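Ticket: Right gripper stream is late against head stream after export
Product: Kireo, recorder and export tool
Customer: Zutham
Opened by: Kastriot Mujić
Opened: December 2024
Status: Solved, one item moved to a separate ticket

Hello support team,

We record demonstrations with two hand-held grippers and one head camera. The recording itself looks fine in the live view. After the export, the right gripper stream is 200 ms behind the other two streams in a part of the episodes. The left gripper stream is always correct. We train a policy on these files, so a shift of this size is a serious problem for us.
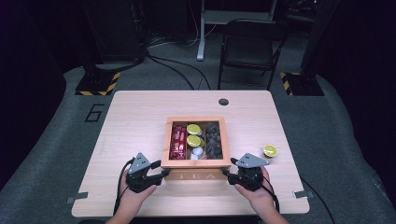
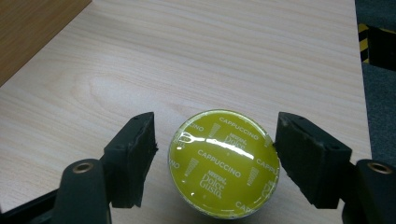
Is the shift the same in the whole episode, or does it grow with time?

It is the same from the first sample to the last one. We compared the closing of the fingers at the start and at the end of several long episodes, and the difference did not change.

Some more information about our setup. The three cameras are connected to one recording computer. Each camera writes its own capture time, and Kireo also writes the time at which the sample arrived at the computer. The finger width goes on a separate stream and has only the arrival time. We export at the default rate with the option "align to head" switched on. The pose of each gripper is calculated afterwards by the Ghauri tracker, which reads the exported files and not the raw ones.

The last batch has 300 episodes. The Ghauri tracker rejected 14 of them with this message:

 [ghauri] warn: stream right_hand: motion not consistent with head_map
 [ghauri] error: bundle step did not converge, episode skipped

At first I believed that this was a tracking problem, for instance too few features on the table top or a strong reflection. I increased the number of features and I masked the bright areas, and the same episodes were rejected again. Then I plotted the hand speed from both cameras and saw the shift. The shift is also present in episodes which were not rejected. Those are worse for us, as the tracker gives no warning and the poses look smooth.

What I have tried before writing:

- Restart of the recorder before each episode. No difference.
- Other cable for the right gripper. No difference.
- Left and right gripper exchanged at the connectors. The shift stays with the stream named right_hand, also when the other device is connected there.
- Export with "align to head" switched off. The shift disappears, but the streams then start at different times and the tracker does not accept them.

I attach the raw files of one good and one bad episode, and the export log.

Best regards,
Kastriot

--- Reply from support ---

Hello Kastriot,

Thank you for the clear report. The exchange of the connectors was very useful, as it tells us that the hardware is most probably not guilty.

In your bad episode the export log has this line, and in the good episode it is missing:

 [export] right_hand: capture clock not monotonic at start, using arrival clock

The export tool checks if the capture times always increase. In the bad episode the first two samples of right_hand have the same capture time. The tool then goes over to the arrival clock for the complete stream. The arrival time includes the delay of the image buffer, and with your buffer setting this delay is 200 ms. This would also explain why the shift is constant.

Could you please send us the file recorder.yaml from the recording computer? We would like to see the order in which the streams are started.

--- Reply from Kastriot Mujić ---

Here is the part about the streams:

 streams:
 - name: head
 start: immediate
 buffer: 2
 - name: left_hand
 start: immediate
 buffer: 2
 - name: right_hand
 start: on_trigger
 buffer: auto

I did not know that right_hand has a different start mode. The file was copied from our old station at Nitura, where we had a single gripper with a foot switch. I think it has been like this since July.

I searched the old export logs for the text "using arrival clock" and found it only for right_hand. So your explanation fits.

--- Reply from support ---

Then we have both parts. With "on_trigger" the driver sometimes repeats the first image, and the repeated image keeps its old capture time. With "buffer: auto" the buffer is larger than for the other streams, and the arrival time becomes late.

Please do the following steps:

1. Set start to "immediate" and buffer to 2 for right_hand.
2. Restart the recorder service. A reload of the file is not enough for the buffer value.
3. For the existing episodes, export again from the raw files with these options:

 kireo export --clock capture --drop-duplicate-start --align head

4. Delete the Ghauri cache folder before you run the tracker again. The cache is found by episode name, and otherwise it will use the old times.

The second option removes only repeated samples at the beginning. If it finds one in the middle of a stream, it stops and reports the episode.

--- Reply from Kastriot Mujić ---

I made the changes and exported the whole batch again. The line about the arrival clock does not appear any more. The tracker accepted all the episodes which it had rejected before. On the speed plot the peaks of the head view and of the right gripper are now at the same place, as far as I can see by eye.

I forgot step 4 on the first try and got exactly the same errors as before – maybe the tracker could compare the file date too.

One thing is still open. The finger width has no capture time, so it cannot be exported with "--clock capture". The tool takes the arrival clock for it without a message. In our case the delay is small, but when the fingers close on a thin or soft object, even one sample matters for the label "contact". I would prefer a warning, or a field where I can write a fixed offset per stream.

--- Reply from support ---

We have opened a separate ticket for the width stream and added you to it. For the moment you can set "offset_ms" in the export profile. It is accepted for every stream, although the manual mentions it only for cameras. A positive value moves the stream to a later time.

Your remark about the cache is passed on to the tracker team. We also changed the message about the arrival clock from "info" to "warning", so it will be shown in the summary of the next version.

--- Reply from Kastriot Mujić ---

Thank you, the offset works for the left and the right width stream. You can close this one.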